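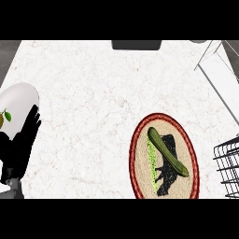
Ticket opened by Ghazal Rahimi, April 16, 2020. Product preview pages on the Kallholm kitchen planner load slowly and sometimes stop before the worktop texture appears. The customer, Lomex, first noticed it in January but did not report it then. The white marble top with the thin reddish-brown and gray veins is the one they get the most complaints on. Plain colors load fine.

Steps tried by customer: cleared cache, switched browser, restarted router. No change.

Reply, Shahab Salehi: I can reproduce this on our side. With an empty cache the marble page takes 30 seconds – the plain white page takes 3. The texture file is being requested 4 times per visit. Please send the browser console log from one slow load.

Reply, Ghazal Rahimi: Log attached. Lomex also says it is worse on the office laptops than on the desktop at the counter.

Reply, Shahab Salehi: Thanks. The log shows the request being redirected through the old Kumemar image server before it comes back to ours. That address was left in the settings for stone finishes only. I changed it and cleared the server cache. Please have them test again, laptops first.

Reply, Ghazal Rahimi: Laptops are fine now. Desktop still slow on one account. Leaving the ticket open until they have tried it with a new login.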